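Running a Laptop With the Built-in Display Turned Off 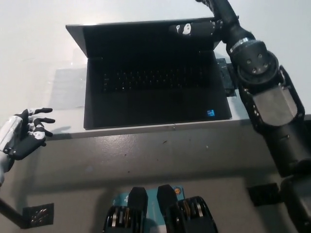

Laptop open on a pale gray table, screen dark.

Applies to: any laptop running a systemd-based Linux distribution. The commands were tested on a text-only install with no desktop environment. If a desktop is installed, its own power settings can override some of what follows; see the last section.

An old laptop makes a serviceable small server. It draws little power and the battery covers short outages. The default settings, however, assume that a person is using it. Closing the lid suspends the machine, and on many models the backlight stays on at the login prompt indefinitely. Both behaviors need to be changed.

Before you start

You need a user account with sudo rights and a working SSH login from a second computer. Confirm the SSH login first. Once the panel is off, the network is the only convenient way in.

The host name used on this page is clasevbridge and the user is inico. Replace both with your own.

ssh inico@clasevbridge

If the connection is refused, check that the service is running:

systemctl status ssh

On some distributions the unit is named sshd.

Step 1. Stop the lid switch from suspending the machine

Open /etc/systemd/logind.conf in an editor. If the file does not exist, create it. Under the [Login] heading, set the following:

HandleLidSwitch=ignore
HandleLidSwitchExternalPower=ignore
HandleLidSwitchDocked=ignore

Lines that begin with # are comments and have no effect. Remove the # if you are editing the existing entries. Save the file and reboot. Restarting logind on a live system also works in most cases but can end graphical sessions.

Test by closing the lid for a minute while an SSH session is open. The session should keep responding.

Step 2. Blank the console

The kernel can blank the text console after a set period. Add this parameter to the kernel command line:

consoleblank=60

The value is in seconds. A value of 0 disables blanking. On systems that use GRUB, edit /etc/default/grub and append the parameter inside the quotes on the GRUB_CMDLINE_LINUX_DEFAULT line, then run:

sudo update-grub

Distributions without update-grub use grub2-mkconfig or grub-mkconfig with an output path. After the next boot, verify the setting:

cat /sys/module/kernel/parameters/consoleblank

Pressing any key on the built-in keyboard wakes the console again.

Step 3. Turn off the backlight

A blanked console is not always an unlit one. In a dark room, look at the panel from an angle. If it glows, the backlight is still powered. List the available controls:

ls /sys/class/backlight

Typical entries are intel_backlight, amdgpu_bl0 and acpi_video0. Read the current value and write it down before changing anything:

cat /sys/class/backlight/intel_backlight/brightness

On the Monurlow test machine this returned 459. Set it to zero:

echo 0 | sudo tee /sys/class/backlight/intel_backlight/brightness

On some panels zero means the lowest visible level. In that case, write 4 to the bl_power file in the same directory. Writing 0 to bl_power restores the light.

Neither change is guaranteed to survive a reboot. To apply it at startup, place the command in a one-shot systemd unit and enable it. Systemd also saves and restores brightness by itself, and may clamp a saved value of zero to a low but visible level. If that happens, mask the matching systemd-backlight unit.

Lid open or closed

Leave the lid open if the machine vents through the keyboard deck. Compare temperatures in both positions with the sensors command from the lm-sensors package, under the same load, for at least 23 minutes each. Keep the underside vents clear.

If a desktop is installed

Set the power manager to take no action on lid close, and disable automatic suspend on both AC and battery. To prevent all sleep states regardless of what the desktop requests:

sudo systemctl mask sleep.target suspend.target hibernate.target hybrid-sleep.target

Use unmask with the same list to reverse it.

Related pages: Battery charge limits; Static addresses with systemd-networkd; Wake-on-LAN setup on Rengifo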